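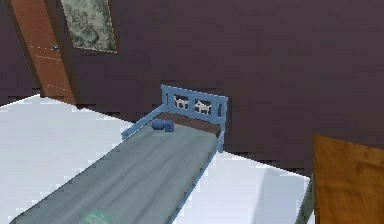 Treton House – Bedroom and Upstairs Safety Check
Done every June, before the summer families arrive

Thank you for taking this on again. The list has grown a little since last year, mostly from notes that came back from the Gremia cottages, and I've put my comments under each item so you can see what I was thinking when I went through. Please write your own underneath, even if all you have to say is "fine." It's a great help to whoever picks this up next June!

1. Smoke alarms sound when tested, upstairs hall and every bedroom
OK. The one in the back bedroom chirped at me all through the visit, so I gave it a new battery and wrote the month on the inside of the cover in pencil. Please do the same if you change any.

2. Carbon monoxide alarm on the landing
OK, and loud. Warn anyone downstairs before you press the button.

3. Bedroom doors open fully and latch without a shove
Needs work. The front bedroom sticks at the top in damp weather. I could get it open with a good pull, but a small child couldn't, and I would like it planed before the first booking. Knobs all tight except the bathroom, which I snugged up with a screwdriver.

4. Windows: stops fitted, open far enough for air and no farther
OK in three rooms. In the fourth the stop was sitting in the dresser drawer with its two screws, so somebody had clearly meant to get back to it. It's on now.

5. Blind cords tied up high on their cleats
Mostly OK. I retied two. We talked last year about going cordless and I'm still very much for it – the Revance ones they put in at Gremia have been lovely and quiet, and there is nothing hanging down at all.

6. Dressers and bookcases strapped to the wall
OK. Give each one a proper tug from the top drawer, with the drawer open. The strap behind the tall bookcase has stretched a bit and I've asked for a new one.

7. Children's beds: slats, bolts and side rails
OK after tightening. Take the mattress right off for this one, please, and don't just lean on the corner and listen for a creak (I used to do exactly that). One bolt at the foot end was nearly out. The right wrench is in the kitchen drawer with the birthday candles, for reasons older than I am.

8. Pictures and mirrors firmly hung
OK. Anything over a bed should be on two hooks. I moved one mirror a little farther along the wall, away from the pillow.

9. Outlets, lamps and cords
One fail. The lamp with the pleated shade has a cracked plug, so I've taken it out of use and put a tag on it. Outlet covers all there. No cords under rugs this time, hooray.

10. Stairs: handrail, carpet and both gates
Handrail solid. Carpet is lifting on step 13, counting from the bottom, and that's the one you meet in the dark. I tacked it down for now, but Kaewsai Flooring is coming Tuesday to do it right.

Still open when I left: the sticking door, the bookcase strap, the lamp plug and the stair carpet. The budget for the upstairs is $500, and I don't expect these four to trouble it much. Receipts go in the blue folder, and the spare key is back on its hook by the fuse box.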